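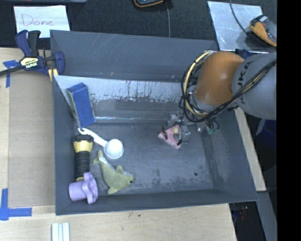 What is being restored at the Kauppinen mausoleum, and when will the reading room reopen?

The stone roof, the upper tower joints and the drainage of the Kauppinen mausoleum at Durnmont are being repaired under a single contract. The adjoining reading room is scheduled to reopen in May, after the shelving has been reinstalled and the room's humidity has held within the specified range.

DURNMONT, 4/13/21

The Durnmont Monuments Trust has awarded the second stage of conservation work on the Kauppinen mausoleum to Clemuvia Stoneworks. The contract covers the roof covering, the open joints of the upper tower, the perimeter drain and the floor of the burial chamber. A separate contract for the reading room fit-out is held by Eron Interiors and is not affected by the award.

The mausoleum was built over the grave of the surveyor and instrument maker Kauppinen, whose original ledger stone remains in place in the lower chamber. It consists of a square base, an eight-sided drum and a tapering tower in pale limestone. The reading room and a two-room display of instruments and field books were added on the north side at a later date. The collection contains 3052 catalogued items, of which the larger part are printed volumes and bound survey sheets.

Scope of the stone repairs

Survey work in the first stage found that the mortar in the upper tower had been replaced at some point with a hard cement mix. The cement is less porous than the limestone. Moisture had been held in the stone next to the joints, and the faces of a number of blocks had begun to scale. The cement will be cut out by hand to a depth set by the condition of each joint and replaced with a lime mortar matched to samples taken from undisturbed joints in the drum.

Nineteen blocks were classed as needing repair beyond repointing. Where the loss is shallow, the stone will be dressed back to a sound surface and left. Deeper losses will be pieced in with new limestone, fixed with stainless steel dowels. Full replacement is permitted only where a block no longer carries load, and each case must be approved in writing by the supervising conservator before any stone is removed. Replaced blocks will be tagged and stored on site.

The colour of the new stone will differ from that of the old for several years. No toning or surface coating will be applied.

Roof and drainage

The lead covering over the base will be lifted in sections. Sound sheets will be reused, and new sheets will be laid in smaller bays to allow for thermal movement. The existing timber deck will be inspected as each section is opened. Ventilation gaps will be formed at the eaves and at the junction with the drum.

The perimeter drain was found to be blocked on the north and east sides, with standing water recorded against the footing after rain. It will be relaid to a steeper fall and connected to a new soakaway outside the monument boundary. All excavation within the boundary will be carried out by hand under archaeological supervision. Work will stop if human remains or earlier paving are uncovered, and will resume once recording is complete.

The burial chamber

The ledger stone will not be moved. A rigid cover will be placed over it for the length of the works, standing clear of the surface on padded feet. The inscription was recorded during the first stage, and the record has been lodged in the reading room catalogue. Paving around the ledger stone will be lifted only where it has settled, and relaid on a lime and sand bed to the original levels.

Two sensors will log temperature and relative humidity in the chamber at hourly intervals. Readings will continue for 12 months after completion.

"The chamber has been damp for a long time and we do not want to dry it quickly," said Gayan Pathirana, supervising conservator for the project. "Salts move when stone dries. The drain comes first, then we wait for the readings, and the floor is the last item on the program."

Reading room and access

The collection was moved to temporary storage before the first stage. Volumes will be returned in shelf order once the room has met its humidity target for 30 consecutive days. Readers who hold a current card do not need to reapply. Requests for material in storage can be made in writing, with a limit of eight items per request.

The display rooms will open on the same day as the reading room. The lower chamber will remain closed to visitors until the floor has been relaid. Scaffolding will stand on the tower for the full period of the stone repairs, and the path along the east side of the square will be closed between the gate and the reading room steps. A level route with a handrail will be kept open on the west side.

Visits to the scaffold will be offered to groups from technical colleges and heritage trades courses. Applications should state the number in the party and confirm that each person has suitable footwear.

Documents

The first-stage survey report, the stone-by-stone schedule and the drainage drawings can be consulted at the Trust's office in Durnmont during normal opening hours. Copies of the drawings are available at a scale of 1:100.

Media enquiries should be directed to the Trust's office. Requests to photograph the works require a site induction and must be made at least five working days in advance.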